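**Imdale Sailing Association -- Members' Forum**
**Topic: Revised mooring rules at Distville for visiting yachts**

**Harbour_Office**
Members are advised that from 6 May 2018 visiting yachts at Distville will be limited to 2 consecutive nights on the inner pontoon. Longer stays must be arranged on the outer buoys. The nightly charge on the pontoon is unchanged. Applications should be made to the office by radio or in writing before arrival.

**Sindora_Skipper**
I wish to record an objection. The outer buoys are exposed to any wind with south in it, and a crew waiting for better weather may need three or four nights in shelter. The former rule allowed the harbour master to use his judgement. Will that continue?

**Harbour_Office**
The harbour master may extend a stay where a gale warning is in force. A request must still be made each morning.

**R. Mokgethi**
I support the revision. Last season 111 visiting boats were turned away from the pontoon, several of them with small children aboard, while the same few yachts remained alongside for weeks. The buoys are sound and were inspected in December.

**Sindora_Skipper**
With respect to Mr Mokgethi, the inspection covered the chains and not the pick-up lines, two of which were badly worn when I last used them. A gale warning is also a high bar. A steady force six is enough to make the buoys most unpleasant for a boat under 40 feet.

**Kaczorowski_Charters**
Our company brings crews into Distville most weeks and we can work with two nights. We would ask that the handover day be excluded from the count, as boats are often alongside from noon without anyone sleeping aboard.

**Harbour_Office**
Only nights are counted. The remark concerning the pick-up lines has been passed to the moorings officer. Members who wish to comment further should write to the office, quoting notice 187.

**R. Mokgethi**
Thank you. I shall write in support, with a request that the lines be renewed. 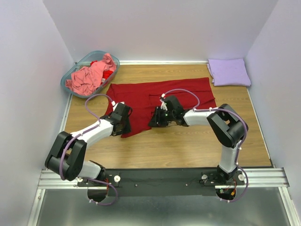 *Red garment laid out on a wood-grain tabletop.*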